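Part 3: Sorting, Smoothing and Hanging

By now you've got the Clandden rail up and it isn't wobbling (if it is, go back to Part 2 and tighten the side bolts again, I'll wait). This is the part I like best, and I've done it enough times with my neighbor Nafula Mollel's winter clothes and my own to have opinions.

What you'll want nearby

A table you can walk around. Mine is light and has thin metal legs, so I can drag it to wherever the clothes are.
Your hangers. The guide assumes the Plastby set of 64, but any plastic ones with a bottom bar will do.
A clear stretch of floor for the pile.

1. Tip everything out on the floor next to the table. Don't sort it in the bag — you'll miss the socks.

2. Pull out the big flat things first, meaning sheets, tablecloths, curtains and anything sheer. They take up the whole table and you don't want them going on top of shirts you've already done.

3. Lay one flat piece across the table and let the extra hang over the front. Find two corners, pull them toward you, and push the folds out to the sides with your palms.

Note: Thin fabric slides! If it keeps heading for the floor, gather most of it toward the back of the table and work on one section at a time. I fought with a voile curtain all through one December evening before Erick Rotich showed me that.

4. Fold flat pieces in half, then in half again, and set them aside for the shelf (Part 4).

5. Now the clothes. Shirts and dresses go over the shoulders of the hanger, with the top button done up. Knits don't go on the rail at all, because they stretch.

6. Scarves, small wraps and other soft odds and ends go over the bottom bar. Hold the hanger by one end, feed the cloth through the opening, and bring it around the bar until both ends hang on the same side. You can wrap it around once more if it's slippery.

Caution: Don't yank the cloth down to straighten it while the hanger is in your other hand. Plastic bars bend, and I've snapped 2 of them doing exactly that. Pinch the cloth close to the bar and ease it along.

Steps 3 and 6, the white cloth on the table and the yellow-green one at the hanger bar:

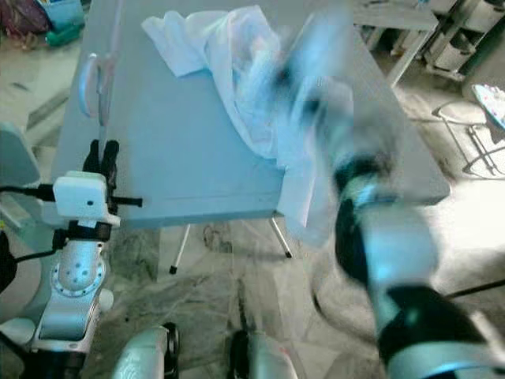
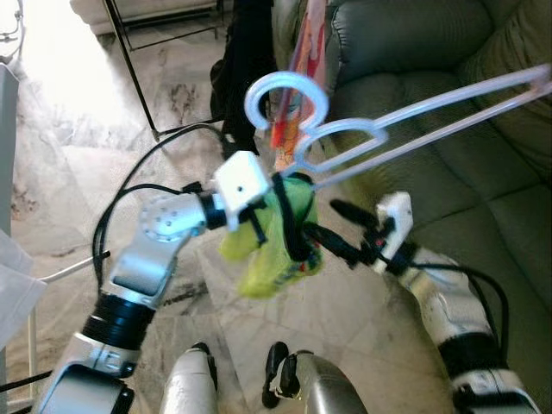

7. Hang everything facing the same way, hooks pointing to the wall. Put the heavy coats at the two ends of the rail, over the uprights, and the light stuff in the middle.

8. Leave a finger's width between hangers. I know, it looks wasteful, but you'll be glad when you're hunting for one shirt in the morning.

If something keeps slipping off

Try a Zesley grip sleeve on the bottom bar, or just wind a rubber band around each end of it. I use rubber bands. They look a bit silly and they work fine, so I've never gotten around to buying the sleeves.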